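**1/** Our club's sorting project is past halfway, so I'm putting the notes in one place. We're the Nirnside robotics club, evenings only, and this term's job is to get an arm to pick soft items off a table and put each in the right basket.

**2/** The team is me, Catinca Vasiliu, Bheki Botha and Masaru Takagi. Catinca has the grasping code, Bheki does the wiring and the table, Masaru keeps the log. I do the calibration and most of the tidying up.

**3/** First two weeks went on calibration. Our numbers drifted every time someone leant on the table. Bheki bolted the legs to the floor plate and that was the end of it.

**4/** We started with cardboard boxes as targets. They were fine until the gripper clipped one and pushed it along with the item still half in. Swapped to woven baskets, which are heavier and stay where you put them.

**5/** Baskets brought their own trouble. The depth readings go straight through the gaps in the weave, so the software thought the walls had holes in them. Catinca now fits a plain box shape to the rim and ignores everything lower down.

**6/** Rim height matters more than we expected. Too low and the fingers touch it on the way across. Too high and the item swings on release and lands on the edge.
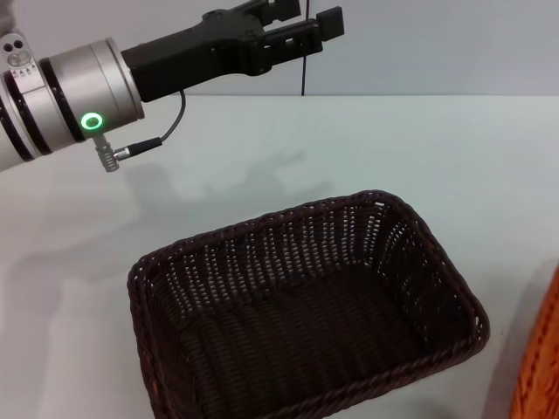 *Dark basket at an angle, gripper open, green ring lit. The orange one is just in view on the right.*

**7/** The angle is on purpose. Square to the table is the easy case and we had that working in July. Turned baskets are in the rules, so we practise with them turned.

**8/** Numbers, for those who asked. Masaru's log has 2000 attempts in simulation and 203 on the real arm. The simulated ones are quick and flattering. The real ones take an evening and teach us more.

**9/** Most common fault on the real arm is a late release. The fingers open, the sock stays on one of them, and the arm carries it home again. Slowing the opening helped a bit. A small shake before moving off helped more.

**10/** Second most common is the cable. If the wrist turns too far one way the cable goes tight, so we've put a limit in the code -- it costs us a few poses but I'd sooner lose those than a plug.

**11/** Still to do: mixed colours, two items touching, and the timed run. The round allows 5 minutes and we go over it whenever the planner has to try again.

**12/** Code goes up once Catinca has cleaned out the old box stuff. If your club has done turned baskets, I'd like to hear how you pick the drop point. We use the middle of the rim and I'm not sure it's the best choice for long ones.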